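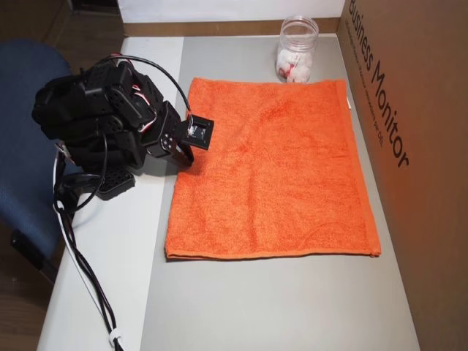 Who can join the Mudton robot arm club?
Any student enrolled at Mudton for the current term. No programming experience is required. Students who have never used a command line should complete the two setup worksheets before their first bench session.

When did the current project start?
In January. The project is called Clukis. Its goal is a control program that folds a small towel in half, starting from a flat position on the desk.

Why a towel?
Rigid blocks were the previous project, and most teams finished early. Cloth changes shape when it is touched, so a fixed list of positions is seldom enough. Terry cloth also gives the gripper some thickness to close on. Thin cotton was tried first and dropped.

Does the color of the towel matter?
It matters to the vision code. The orange towel stands out well from the gray part of the desk. If you bring your own, avoid gray, white and black. Wash it once before use and do not iron it.

How is the towel placed at the start of a run?
Flat and unfolded, within reach of the arm. Small wrinkles are allowed. The first move brings the gripper over a corner and stops just above the fabric. Check the height there before sending the close command.

Can other objects stay on the desk?
Yes, if they are outside the fold area. A jar or a cardboard box near the towel is acceptable as long as the arm does not have to pass through it. Record their positions in the run log.

What are the rules for cables?
Cables to the upper joints need enough slack for the full range of motion. Bundle the rest with a cable tie near the base. Move each joint by hand with the power off and watch for pulling before the first run of the day.

A servo stops responding in the middle of a run. What should I do?
Cut power at the switch. Do not hold the arm while it is powered. Check the connector at the servo that stopped and at the one before it in the chain. If both are seated, write the joint number on the fault sheet and leave the arm off.

How many runs does a team need to log?
27 complete runs, failed ones included. A run counts as complete when the arm has returned to its rest position. Across all teams the log held 196 runs at the last update.

How is a fold scored?
By the distance between matching corners, measured with a ruler after the gripper has let go. Speed is not scored.

What is Plalotero?
The shared folder for logs, code and joint limit files. Use the Pirzada template for new log sheets. Older sheets in other layouts will not load in the plotting script.

Where are the bench sessions held?
Room 2244. Each session lasts about 2 hours, including setup and shutdown.

Last updated 24/03/2021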